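The checklist will not save you

24 October 2021

I spent most of September reading a draft code of practice for two-armed robots that work in kitchens, break rooms and other places where people eat. It comes from a small consultancy called Givari, who would like it adopted by anybody who runs trials with household appliances. Isla Carnegie asked me to comment because I complained about the last one. I have now sent in my comments, they were too long, and what follows is the version with the swearing taken out.

First, the good part. Somebody at Givari has tried to write for the person standing next to the robot. The old draft, the one we all called Skesholm after the town where it was argued over, was written for lawyers and read like it. The new one has short sentences. It says "pull the plug" where Skesholm said "effect isolation of the supply." I would happily give it a prize for that alone.

My trouble starts in section 5, on doors and handles. The rule says an arm "shall approach a hinged door in a controlled manner and shall not apply excessive force." Fine. What is controlled? What is excessive? The draft doesn't say, and when I asked, I was told that the operator would set a limit suited to the appliance. So the rule is that the operator should pick a number, and then stay under the number they picked. I can pass that test with any robot you like, including one that rips the door off, as long as I wrote down a big enough number first.

A toaster oven is a good thing to argue about here. It is light. Most of them stand on little feet and nothing holds them to the table. If you pull down on the handle a bit too hard, or a bit too far out from the body, the whole oven can tip or walk toward you, and force at the fingertip tells you very little about that. A sensible rule would talk about whether the appliance moves. You can check that with a strip of tape on the table and your own eyes. I suggested it. I was told tape was "not a measurement method." OK.

Then there is the second arm. Section 6 wants the idle arm to be "parked in a safe position" whenever the first one is touching the appliance. I have watched a lot of trials, and people park the idle arm wherever it ended up after the last run, usually hanging somewhere up and to the side, and they call that safe because it isn't moving. Maybe it is. But a safe position for opening the door may be a lousy one ten seconds later when the door is down and the first arm has to back out. The draft treats parking as a box you tick once. I would tie it to the task: say where the idle arm waits, say what it must stay clear of with the door open and with the door closed, and look again every time the task changes.

I also don't believe in the score sheet at the back. Baláž, who ran the comparison for Prunura, got 1033 runs out of two benches and reported that the draft's checklist was filled in completely for 1000 of them. This was presented at the review call as a success. I asked how many of those sheets had every box ticked yes. All of them. Every single one! I have never seen a robot do anything that many times without at least one moment that deserved a no. A sheet that never comes back with a no on it is telling you about the people filling it in. They are busy, they have run the same task since breakfast, and their pen goes down the right-hand column by itself.

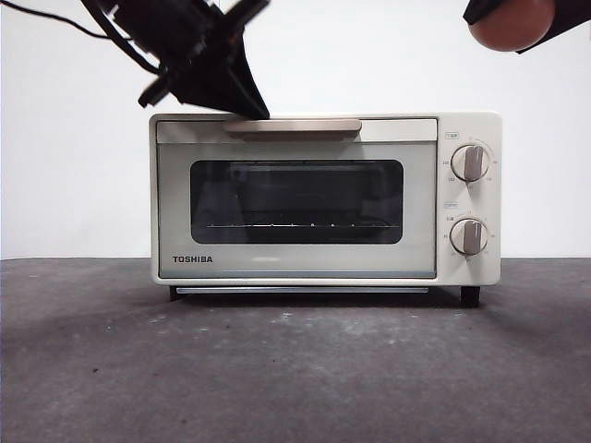

What would I do with the sheet? Cut it down to the things a person can see from where they stand, and make at least some of the answers words. Where was the finger on the handle before the pull? Toward one end, or near the middle? That matters a lot for a door with hinges along the bottom, and a tick box can't hold it. Where are the knobs pointing? I'd want that written down before and after, because a knob that got bumped is the sort of thing that gets noticed an hour later by smell. And is the oven plugged in at all? The draft lets you skip that one if the trial is "mechanical only." I would never let anyone skip it.

Isla's answer to most of this is that a code of practice has to be loose or no one will sign up. She may be right, she has been doing this longer than I have, and she did get Skesholm thrown out, for which I'm grateful. But loose rules get signed by exactly the people who were going to be careless anyway, and then they have a piece of paper. I've seen that paper waved at a visitor who asked why there was no barrier – "we follow the code" – and the visitor nodded and stepped closer.

There is one rule in there I would keep word for word: hands stay out of reach of both arms until the operator says "clear" out loud. It is cheap, you can hear whether it is being followed, and new people pick it up by lunch. More like that one, please.

Comments on the draft are still open. If you send some, ask them about the word "excessive" and let me know if you get a better answer than I did. I'm going to try the tape thing on our own bench anyway and will post what I find, if the oven moves or if it doesn't.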